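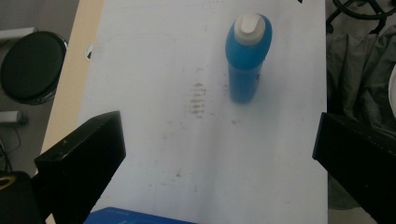
Blue bottle on a white table, Jaludberg.

We pulled into Jaludberg just before nine on a gray February morning, and the first thing through the gate was a Sellar 980 coupe in dark green, idling like it had a cold. What a start! I had only ever seen that car in old magazines, and there it was, waiting for somebody to move a trailer.

The winter open day at the Manole workshop is small compared with the summer shows, and I think I like it better for that. You can walk right up to the cars, and the people working on them want to talk. Iulian Oprea had the engine out of a Jonitz 800 and spent a good half hour showing us the oil passages (they changed twice during production, and the parts books only mention it once). He let Darius Gavrilă turn the crank by hand. Darius has not stopped talking about it.

In the back hall were six more Jonitz sedans, all waiting for paint or trim, plus a bare Sellar chassis that came out of a barn after over 200 emails back and forth with the family. Marius Zamfir is restoring it with the original right-hand shift, and he has already found the correct gauges, though the clock is still missing.

At noon they started the race car. Kofi Ackah drove it twice around the yard, very slowly, and it was still loud enough to set off the alarm on Ruwan Mondal's hatchback. I would have stood there all afternoon for a third lap.

Coffee and soup were served next to the parts shelves. The Sellar left a little after three, second gear all the way down the hill, and we followed it as far as the main road.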